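Subject: Re: [design-practice] Rondonuwu identity, round two
From: Inna Kostiuk
To: design-practice list

Poonam, thanks for sending the draft guidelines. I read all of it last night and I'm still not sold.

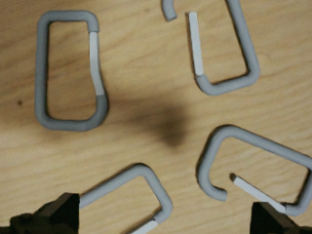
1. The logo

Damir Papadopoulos wrote:
> The Wolham board liked the linked R best of all the routes. It says
> openness, it says the region, and it works at any size. We tested it
> with 546 residents and the response was very positive. I'd like us
> to stop reopening this and move on to the signage.

Very positive compared to what? As far as I can tell from the appendix, people were shown one mark and asked if they liked it. Most people are polite. If you had shown them the old museum lettering next to it, I'd pay more attention to the number.

And "works at any size" – I printed it at the size of the ticket stub and the gap in the R closed up. Maybe that's my printer. Could somebody with a better one try it before the signs are ordered?

2. The typeface

Why are we licensing Zomo? The quote from Rultex is 900 for desktop and another 793 for web, and page 14 still sets all the captions in a different face. Cempaka pointed out in March that Zomo has no proper small figures, which matters for a place that puts dates on every label. I don't see an answer to that anywhere in the draft.

3. Color

Fewer complaints. The green is fine on screen. I would like to see it on uncoated paper before I believe it. The tint on the map pages is too weak to read under gallery lighting, and I doubt the "accessible palette" line on page 6 was checked against anything. Ningsih, did you run the contrast figures, or did that sentence come over from the last project?

4. Print run

Around 2000 leaflets for a soft opening seems like a lot when the opening hours haven't been settled. Print a short run, or leave the hours off.

I can do a call any afternoon after 3. If the board has truly signed off on the mark, please forward their note to the list. So far all I have seen is Damir's summary of it.

Inna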